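So the packing hall at Dinlow has had robots for more than 12 weeks now and I keep getting asked if I still have a job. I do! It's just a different one. I used to put 1,000 bottles a shift through my own two hands, and my wrists knew all about it. These days I mostly feed the line, sort out jams and fill in the fault sheet (so many fault sheets).

Jingyi Feng and I share the bay by the blue racking, and she's much better with the settings screen than I am – I still hit the wrong menu half the time.
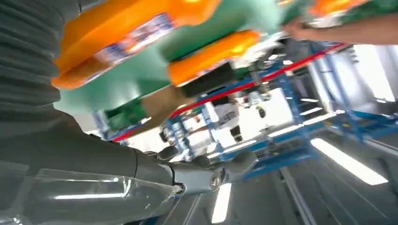

Orange caps, green bottles, one gray hand and one of ours.

What I miss is the talking. You used to stand shoulder to shoulder and hear everybody's news by break, and now we're spread out along the hall. On the plus side we all got two days of paid training in February, and I can lift a kettle at night without wincing. Pay talks are next month, so ask me again after that.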